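About Us

Posted Mar 21, 2025 | 12 shares | 6 comments

Print this page | E-mail to a friend

G'day, and thanks for stopping by! I'm the one who started Pliltis, and I still write this page myself, so blame me for the rambling. We're a small outfit that works on teaching machines to do the boring stuff: clearing a bench, putting things back where they live, packing orders, wiping down after tea. The question I get at every single barbecue is "so when can I buy one to do my dishes?" and my answer is always the same. Not yet, mate. Keep the rubber gloves.

We began seven years ago with one client, a parts warehouse called Brarkex, who wanted an arm that could sort returns into tubs. It could do it, sort of, as long as every box was the same size and nobody turned the lights off. These days most of our effort goes into showing the machine how a person does the job. We pick up the hand-held grippers ourselves, one of us or a couple of us at a time, and do the chore with those. It's slow going and your forearms know about it by arvo (my colleagues will tell you I whinge the most).

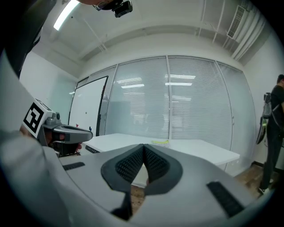

Grippers in hand by the white table.

People are surprised by how ordinary the chores are. We keep a list of 43 of them, pinned up in the kitchen, and I'd call 12 of them solid. Picking up a mug is fine. Picking up a mug that's behind another mug, with a teaspoon in it, is a whole different day! Folding a tea towel works if the towel is feeling cooperative. Fitted sheets are still on the list and I reckon they'll be there when I retire.

Flat things are my personal nemesis. A magazine or a thin book on a smooth bench gives the fingers nothing to get under, and you don't notice the little trick you do yourself – the slide to the edge, the fingernail, the bit of a tilt – until you've got to do it with a pair of jaws.
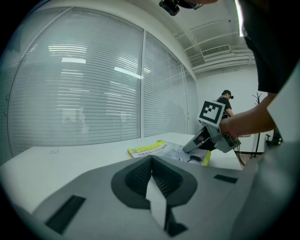
So a lot of our time goes on that sort of fiddly business, and we do it over and over with the thing sitting in a slightly different spot each go. Shop-floor work is further along, I think. At Rozīte, a bakery supplier we look after, the trays all come in one size and the robot gets on with it. Homes are messier, and every one's messy in its own way.

Our next job is called Sarnitz and it's about putting the groceries away. We're kicking off in April and I'm keen as mustard, though I've told everyone the eggs come last.

If your workplace has a chore you'd love to be rid of, drop us a line and tell us how you do it now, step by step. We love those emails.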